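Dînette

La dînette est un jeu d'imitation composé de vaisselle miniature et d'aliments factices, avec lequel on joue à cuisiner, à mettre la table et à servir un repas. Le mot désigne à la fois le matériel et l'activité : on possède une dînette et on joue à la dînette. Par extension, il s'applique à un petit repas léger pris entre proches.

Étymologie et emploi

Le terme est un diminutif de « dîner ». Dans le vocabulaire des écoles maternelles, la dînette se range dans le « coin cuisine », avec le meuble-évier et la table basse. Les catalogues distinguent en général la vaisselle, vendue en service, et les aliments, vendus à la pièce ou en assortiment.

Composition

Un service courant comprend des assiettes, des gobelets, des couverts et un ou deux récipients de cuisson. L'assiette en est la pièce principale. Elle est le plus souvent ronde et de teinte unie, ce qui permet de distinguer facilement l'aliment posé dessus. Certains joueurs emploient de la vaisselle ordinaire, à condition qu'elle soit légère et peu fragile.

Les aliments factices reproduisent surtout des fruits, des légumes, du pain et des œufs. Le maïs figure dans de nombreux assortiments, sous forme d'épi entier ou de tronçons. Sa couleur vive et son relief le rendent reconnaissable même lorsque les grains sont réduits à de simples cannelures.
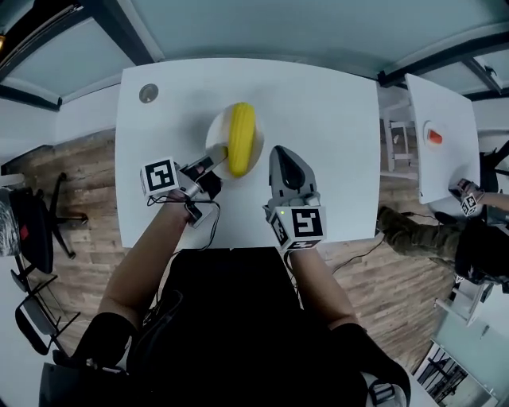
Les proportions entre la vaisselle et les aliments sont rarement respectées. Dans la série Feno, de l'éditeur Lorneveck, le citron a presque la taille du melon, et la tranche de pain dépasse du plat. Le catalogue général de cette maison compte 123 références, dont 60 pour les seuls aliments ; le coffret complet y porte le numéro 2614.

Matériaux

Le bois tourné et peint, la tôle, la faïence et la porcelaine ont longtemps dominé. Les matières plastiques se sont ensuite imposées pour les assortiments bon marché. Le feutre, le tricot et la mousse servent aux aliments souples, notamment aux tranches et aux garnitures de sandwich. Les pièces à découper sont faites de segments réunis par une bande autoagrippante ou par des aimants.

Déroulement du jeu

Le jeu se pratique seul ou à plusieurs, sur une table dégagée ou à même le sol. Il suit d'ordinaire l'ordre d'un repas : préparation, dressage, service, débarrassage. Dresser consiste à choisir un aliment, à le saisir et à le placer dans l'assiette. Les formes allongées se posent en travers du plat ou dans son axe. Les petites pièces, plus difficiles à prendre, sont souvent regroupées à portée de main avant le service.

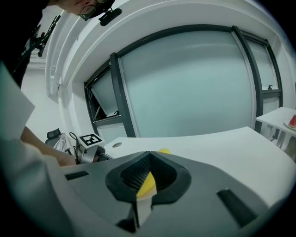 Le rangement fait partie de l'activité dans la plupart des classes. La méthode Mykhailiuk, employée à l'école Devdale, prévoit 2 bacs, l'un pour la vaisselle et l'autre pour les aliments, chacun portant la silhouette de son contenu.

Entretien

Les pièces en plastique se lavent à l'eau savonneuse. Le bois s'essuie avec un chiffon humide, sans trempage. Les aliments en tissu passent en machine dans un filet, à basse température, et sèchent à plat.

Voir aussi

Jeu d'imitation
Jeu symbolique
Maison de poupée
Marchande (jeu)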